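Kröger Small Brass Padlock

Product no. 218
Sold singly, with two keys
In stock at Stunport

A very small padlock for cash tins, luggage zips, tool rolls, diaries, lockers with a narrow hasp and similar light jobs. The body is brass and the shackle is steel. It locks by pushing the shackle home, so you don't need the key to close it, only to open it.

Kröger has made this size for a long time and the pattern has hardly changed. We have stocked it since we opened the shop and it remains the one we sell most often to schools and clubs, usually with our zip pouches. It is not a security lock. A pair of cutters will go through the shackle, and it should not be used on a bicycle, a shed or a garden gate. For those, look at the larger Movico locks.

Keys

Two keys come on a wire ring. The key number is stamped on the keys only and does not appear on the lock, so write it down before you put them away. Spare keys can be ordered by number and normally take 9 working days. We cannot cut a key from a photograph.

Keyed-alike sets are available, where one key opens every lock in the set. Ask for product no. 207 when ordering. Sets cannot be added to later, so order enough at the start.

Fitting

Check the hole in your hasp or zip pull before buying. Most luggage zips will take the shackle without trouble. Some older cash tins have a thick hasp plate, and on those the shackle goes through but will not reach the locking hole. If that happens, send the lock back unused and we will change it for the long-shackle version, product no. 579.
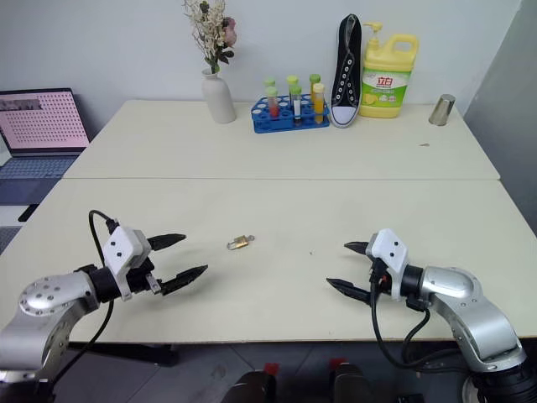

Brass darkens with handling. A soft dry cloth brings most of the colour back, and metal polish is fine on the body if you keep it out of the keyway. If the key becomes stiff, use a little dry graphite. Oil collects dust in a lock this small and makes matters worse.

Small padlocks are easily lost when they are off the hasp. Marlene Meinecke in our packing room ties a short length of red tape to the shackle before handing them out, and we can do the same for school orders if you say so in the order notes.

Delivery and returns

Single locks go by letter post in a padded envelope. Keyed-alike sets go by parcel. Returns are accepted on unused locks with both keys. For larger orders, or if you are unsure which shackle you need, write to Mareike Haberkorn at the Stunport sales desk and give the thickness of the hasp.

Page last changed 2022-01-08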